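Folding Hands Wanted for Our September Open Day
6 min read

Jandik is looking for people who are good at ordinary housework and don't mind a few visitors watching them do it. We are holding an open day at our Tomville building in September, and we would love to have eight of you with us to show the public how a robot learns to fold a T-shirt. No technical background is needed, and please don't be shy about applying if you have never been near a robot in your life. Most of our best folders hadn't either!

Folding clothes on a bed with the hand-held grippers:
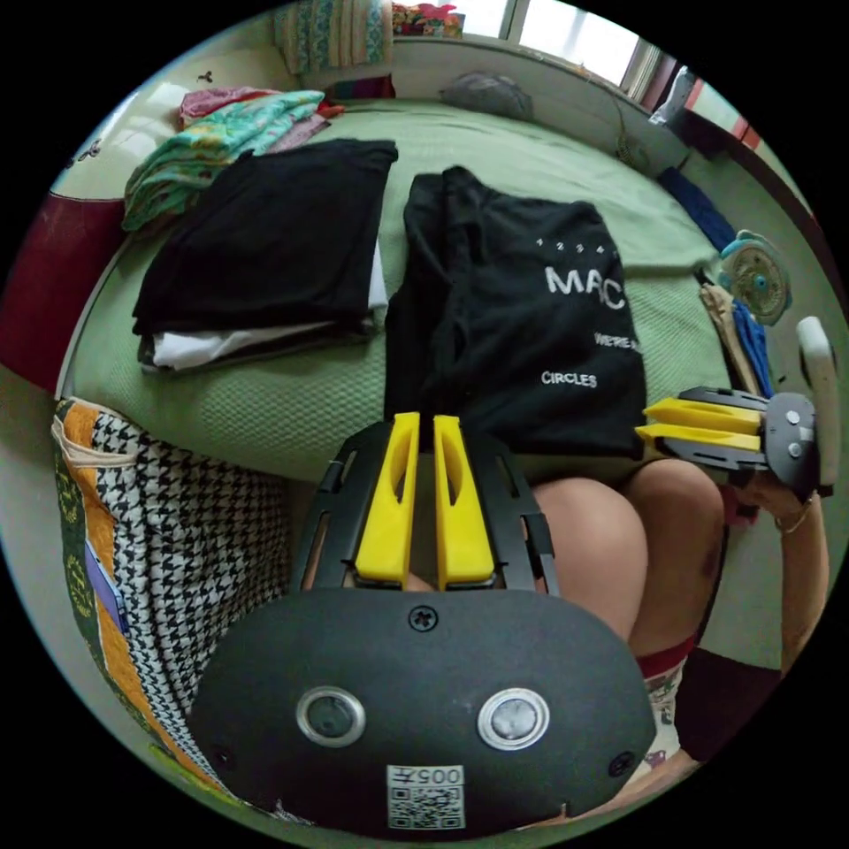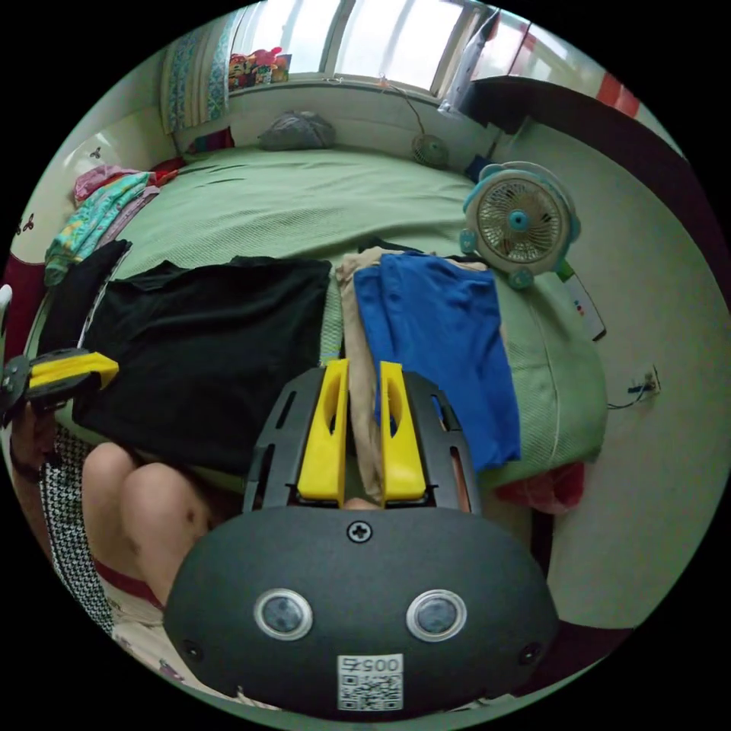
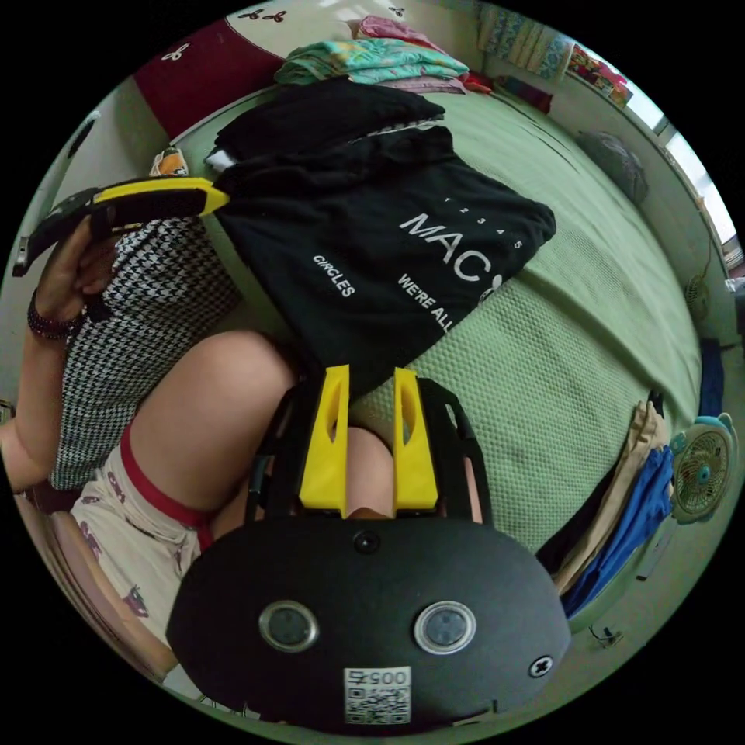 The job itself is easy to describe, though it takes an afternoon to get comfortable with. You hold one gripper in each hand and use them to pick up, straighten, fold and stack clothes, more or less the way you would at home on laundry day, only a good deal slower at first. The grippers record what you do, and our software team, led by Emil Pichler, uses those recordings to teach our folding arm, which we call Tellirov. Visitors will be able to walk over from your table to the arm and see it try the same shirts for itself. It has its good days and its clumsy days, and we've decided to let people see whichever one we get.

We did a smaller version of this last year in the old Pacheco hall, mostly for neighbors and their families, and 300 people came through the door, which was a lot more than we had chairs for. What they wanted to watch, it must be said, was the folding. The arm got polite applause, but the folders had a crowd three deep for most of the afternoon, with kids asking if they could have a turn and grandmothers offering advice about sleeves (some of it very good, and we have used it since). So this time we're giving the folders more room, more tables, and a proper break schedule.

What you would be doing

You would come in for two practice sessions in the weeks before, and then for the open day. The practice sessions run from 4 p.m. to 7 p.m. and are led by Casimiro Sarmiento and his brother Valeriano, who between them have trained everyone who has ever folded for us and are very patient people. The first session is T-shirts and towels. The second gets into the awkward things, like hoods and fitted sheets, and it's also where you practice talking while you work, because visitors will ask you questions and it's surprisingly hard to answer and fold at the same time.

On the day, doors open at 10 a.m. and we'd like you here by 9. You'll fold for 20 minutes or so, rest for the same, and swap with your partner. Nobody folds through lunch. There will be a host at every table to handle the harder technical questions, so if someone wants to know about motors or code you can simply send them along.

Who we're hoping to hear from

You should be 18 or over and able to work with both hands raised a little in front of you for short stretches. The grippers aren't heavy, but your forearms will notice them the first time. You can sit or stand, whichever suits you, and we have low and high tables and can make other arrangements if you let us know. We'd be glad to have a mix of ages, and left-handed folders are especially welcome, as we never have enough of them. Spanish or German would be handy with some of our visitors but isn't required.

Pay and practical matters

The fee is $372 for the two practice sessions and the open day together, paid within two weeks of the event. Lunch and coffee are on us, and so is parking behind the building. Bus riders can ask for their fare back at the front desk. You'll be asked to sign a recording agreement before your first session, and Eckhard Pfeiffer in our office will gladly go through it with you line by line if you'd like that. You are also welcome to bring two guests to the open day.

How to apply

Write a few lines to Mutua Were at the Jandik front desk, or stop in and leave a note with your name, a phone number and the afternoons you can usually manage. There's no form and we don't need a résumé. Tell us a little about yourself and, if you like, which piece of laundry you dread most. Mutua reads every note and will call you back to arrange a short visit, when you can try the grippers on a shirt or two before deciding. If the places are already filled, we'll keep your note for the spring sessions unless you ask us not to.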